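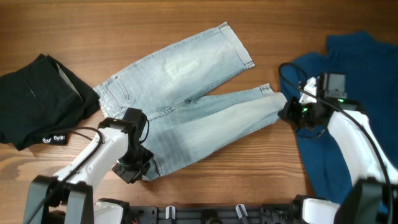 *Light denim on a wooden tabletop, legs open, with a black folded garment at left and dark blue cloth at right.*

# Plastar Folding Top

The Plastar is a flat wooden top for sorting, smoothing and folding clothes. It sits on an existing base cabinet, a pair of trestles or the matching Duvo frame. It is sold as a top only. Frames, brackets and the hem weight are ordered separately.

The top was designed for laundry rooms, alteration counters and secondhand clothing shops, where heavy items such as jeans are handled next to finished stacks. It has no rim, no printed guides and no cutouts.

## Surface

The working face is real wood with a fine, straight grain. Color is warm brown. Individual boards vary, and a panel may include a paler area with curved or banded figure. This is a normal feature of the timber and is not grounds for a return. Customers who need an even color should ask for a selected panel at the time of order (surcharge applies, longer lead time).

The finish is a hard wax oil, matte, applied in two coats and buffed between them. It lets a garment slide when pulled but holds it well enough that a smoothed leg stays put. Lacquered tops are not offered in this range. In our own trials, denim moved too freely on lacquer and dragged on bare wood.

All edges are rounded and sanded to the same grade as the face. The underside carries one coat of oil only and is drilled for the Duvo frame.

## Specifications

| Item | Value |
|---|---|
| Width | 183 cm |
| Working face | Solid wood boards, edge-glued |
| Finish | Hard wax oil, matte, two coats |
| Edge | Rounded, all four sides |
| Fixing | Threaded inserts, underside |
| Wear rating | 3,000 rub cycles before re-oiling |
| Frame | Duvo (separate) |
| Use | Indoor, dry rooms |

Depth depends on the version:

- **Plastar 500** – 500 mm deep. Fits over a narrow cabinet or against a wall. Suitable for shirts, towels, children's clothes.
- **Plastar 800** – 800 mm deep. Suitable for trousers, jackets and bedding. Takes a pair of jeans on the diagonal with the legs spread.

Both versions use the same inserts and the same hardware bag. A 500 can be replaced with an 800 later, but the Duvo crossbars must be changed too.

## Layout of the work area

The top is wide enough for three zones side by side. We recommend the following for mixed laundry:

1. One end for finished pieces, folded and squared.
2. The middle, kept clear, for the piece being worked on.
3. The other end for large cloths and anything still to be folded.

Left-handed users may prefer the reverse order. On the 500, keep the finished stack low, or move it to a shelf once it reaches the height of the hand.

## Folding denim shorts and cropped jeans

Denim is the hardest common fabric to square up. The waistband is thick, the seams are doubled and the hem is often turned more than once. The crotch seam gathers where the two legs meet, and a fold made over that gather will not lie flat.

- Close the button and zipper. Empty the pockets and push the pocket bags back inside.
- Lay the piece on the face with the legs apart in a V. Diagonal placement gives more room on the 500.
- Smooth the first leg from the pocket toward the hem with the flat of the hand.
- Hold the second leg at the waist end and at the hem. Draw it straight until the long edge stops bowing.
- Flatten the hem before folding. A wide turned hem will twist if it is pinched at one corner only.
- Bring one leg over the other, side seam to side seam, and let the crotch point stick out.
- Tuck the point in level with the seat.
- Fold hem to waist. Shorts need one fold, cropped jeans two.

Side seams are the best reference line on washed denim. Faded areas are not reliable, as the fade often sits off center. If the piece is stiff from line drying, shake it out first or leave it under the hem weight for a few minutes.

Dark and light items should be kept at separate ends until the dark ones have been washed several times. New black and navy fabric can transfer dye to pale denim and to the oil finish. Wipe any mark on the wood the same day with a damp cloth and a drop of dish soap.

## Accessories

**Duvo frame.** Powder-coated steel, with leveling feet. Available for both depths. Ships flat with crossbars, bolts and a hex key.

**Lò hem weight.** A flat bar with a cloth sleeve, used to hold a hem or waistband while the other end is smoothed. Sleeve removes for washing. Sold singly. Most customers use two for trousers.

**Plundesex tray.** Shallow tray that hangs under the front edge for pins, tags, lint rollers and loose buttons. Fits either side. Not suitable for irons.

## Care

Dust with a dry cloth. For general cleaning, wipe along the grain with a cloth that has been wrung out well, then dry. Do not use bleach, scouring powder or melamine sponges.

Re-oil when water no longer beads. In a household this is normally once a year; in a shop, more often. Sand lightly along the grain first and treat the whole face in one session. Spot repairs show.

The top is not an ironing surface. Hot irons and steam will mark the finish and may open the glue lines. If pressing must be done in the same place, use a padded mat with a heat-resistant backing and take it off when finished. Damp laundry can be folded on the top but should not be left on it overnight.

Rivets and zipper pulls can scratch. Turn heavy hardware upward when dragging a garment across the face. Fine scratches disappear at the next oiling.

## Installation notes

Let the panel rest flat in the room for two days before fixing. Tighten the bolts by hand, then a quarter turn with the key. The slots in the Duvo crossbars allow for seasonal movement, so do not add screws or adhesive. When mounting on a cabinet, use the slotted brackets and leave a gap at the wall.

The 800 needs two people to lift. Carry it on edge.

## Ordering

Standard panels are cut to order. Orders placed before the July shutdown ship ahead of it; later orders ship after production restarts. Custom widths below the standard are possible at no extra charge, with the inserts moved to suit – send a sketch showing the base and the position of its rails.

Returns are accepted on uncut, unoiled-by-customer panels in original packing. Accessories may be returned if unused.

Page revised September 9, 2024. Change from previous version: crossbar note added for customers moving from the 500 to the 800.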